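Equipment budget for the laundry-folding work, 1/6. The request went in for April at $3628. That covers two hand-held grippers, mounts, storage and spares. No arm this round.

2/6 Bronach quoted less per gripper but sells finger pads only as a full assembly. Billine sells pads as singles. We went with Billine.

3/6 Pads are the consumable. Planning figure is one pair per 100 hours of handling, so I put 40 pairs on the order – $68 per ten-pack.

4/6 Screws and pivot caps come from Tavside. Cheap, but lead time is long. Order them with the first batch.

5/6 Small dark knits like a black sock go in the same test set as sheets and blankets. Pad choice has to cover both.

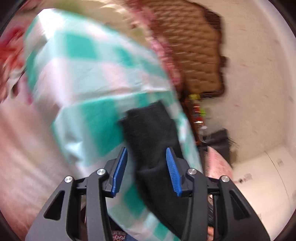
6/6 Storage is the line I underbudgeted last time. Rattanakul bills by the terabyte with no rollover, so size it for the busiest month – then revisit the arm in the next cycle.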